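Learning to sharpen my own kitchen knives

I put off sharpening my knives for years. There was a man called Pawlak with a shop at the bottom of Polomgate who would do them while you waited, and when he shut up shop in January I was left with a drawer of blades that could just manage a banana.

My neighbour Iwona Szewczyk lent me a stone. It was her father's, dished in the middle from long use, and she told me to flatten it before I did anything else. I didn't, and spent an evening grinding a bread-and-butter cook's knife into something slightly worse. The next evening I taped a sheet of coarse wet and dry paper to a piece of old window glass, ran the tap over it and rubbed the stone flat. That took most of an hour and made a grey paste that got into the grout behind the sink. It's still there.

After that things went better. I bought a 600 grit stone of my own for the rough work and kept Iwona's for finishing. The 600 is soft and drinks water, so it needs a soak before you start. Hers only wants a splash.

The hard part is keeping the angle steady. Most of the books say fifteen degrees for thin knives and twenty for everything else, which is no help at all when you're standing at the worktop with wet hands. I tried resting the spine on two stacked coins and then taking the coins away, trying to remember what it felt like. I tried colouring the edge with a black marker, and that was the thing that taught me most. If the ink comes off only at the shoulder, you're too flat. If it comes off only at the very edge, you're too steep. Five strokes, look, adjust, five more.
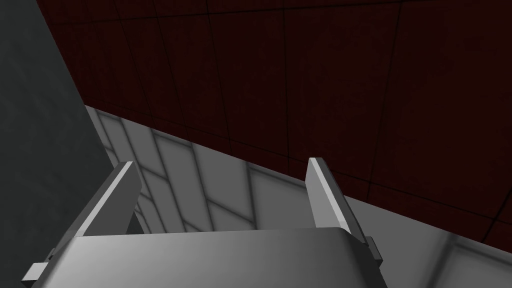

Two grey fingers, both leaning to the right.

The other thing is the burr. You work one side until you can feel a tiny roughness along the whole length of the opposite side, heel to tip, and only then do you turn the knife over. I used to swap sides every few strokes because it seemed fair. All that did was leave me with a patch near the heel that never got sharp. Feel for it by drawing your thumb away from the edge, never along it.

Dariusz Kwiatkowski, who I used to cook with at the Fadalberg, thinks stones are a waste of time and uses a pull-through sharpener he keeps on the windowsill. His knives do cut. They also have an edge like a saw if you hold them to the light, and he has gone through more of them than I have. We've agreed to leave it there.

I've now done 6 knives from start to finish. The best is a small carbon steel one with no maker's name that I picked up at a car boot sale. It took an edge in ten minutes. The worst is a big stainless thing from a wedding set, which took two evenings and still drags through a tomato skin. I think the steel is just soft. I'll use it for squash and not fret about it.

A few people have asked what I strop on. It's the back of an old belt glued to a piece of skirting board, with a bit of green polishing compound rubbed in. Edge trailing, light pressure, ten strokes a side. I strop the small knife after most meals and the others when I think of it — it has cut down how often I need to get the stones out.

Scissors are next. I've read that you only touch the bevel and leave the inside faces alone, apart from taking off the burr at the end. Iwona has a pair of dressmaking shears she won't let me near until I've done my own kitchen pair, and I can't blame her. If anyone has done scissors on a flat stone without taking them apart, please leave a comment, as the screw on mine is rusted solid and I'd like to avoid drilling it out.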